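Covley Bench Rules Kit for Suturing Robots

Home / Training equipment / Standards and bench practice

In stock. Ships flat, two boxes.

A ready-made set of rules, cards and checks for labs running two-arm suturing on tissue pads. Built for the dry bench. Not for clinical use, not for patients, not for anything that goes back in an OR.

What you get

Rule book, 137 pages, spiral bound, wipe-clean cover
Laminated start and stop cards, one set per arm
Pad log sheets, pad of 580
Jara tip gauge with case
Thread tray with lid
Wall chart, same rules as the book but shorter

Why a rule book

Most labs have rules. They live in somebody's head, or on a sticky note on the monitor. New operator comes in, learns half of them. Then two runs that should be comparable arent. The Covley book puts the bench rules in one order and gives each one a number, so a log entry can just say "stopped, 4.2" and everyone knows what that means.

The rules, short version

Full text is in the book. These are the ones people call us about.

1. Before power

Pad clamped on all sides. Push it with a finger, it should not slide. Write the pad number on the log sheet before the first run, not after. Check jaws with the Jara gauge. Any burr, swap the tool.

2. Thread

Cut to length off the bench. Load one arm only. Know where the free end is before either arm moves. Loops near a wrist get cleared by hand with both arms paused.

3. Two arms over one wound

One arm holds, one arm works. Call the holding arm out loud if there are two people at the bench. Open jaws approach slow and stay out of the cut until the operator confirms. No crossing shafts over the incision, ever.

Stained pads follow the same rules as clean ones. Log the stain as part of the pad condition, it changes what the camera sees.

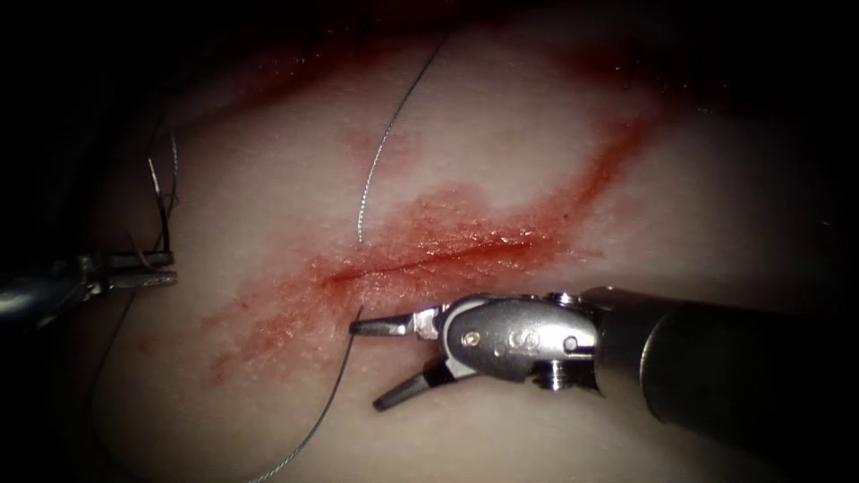 4. Stopping

4.1 Stop for any contact between shafts.
4.2 Stop if the thread goes tight and neither arm was told to pull.
4.3 Stop if you lose sight of a tip. Do not guess where it is, back out along the path you came in.
4.4 Anyone in the room can call a stop. No argument, discuss it later.

5. After the run

Jaws open, arms home, power off, in that order. Count needles back into the tray. Pad goes in the bag with its log sheet, or back in the clamp if it has bites left in it. Wipe wrists before the stain dries in the grooves.

Tool life

The book sets a check at 2000 jaw closures and retirement at 3000. Those are our numbers for Povon bench tools. Other makers, use theirs, and write it on the inside cover where there's a box for it.

Fits with

Povon two-arm bench rigs, all frame sizes
Flunuvton clamp plates, with the short screws
Most other rigs if you ignore chapter 6 (clamp setup)

Not included

Pads, thread, needles, tools. Stain is sold seperately.

Updates

New edition every October. Registered kits get the changed pages as loose sheets, punch them in and throw the old ones out. Rule numbers do not get reused so old logs still read right.

Ordering

Add to cart, or send a purchase order with the name of your rig and how many benches. One kit per bench please. Sharing one book between two benches means it's always at the other one.

Returns accepted if the gauge case is still sealed.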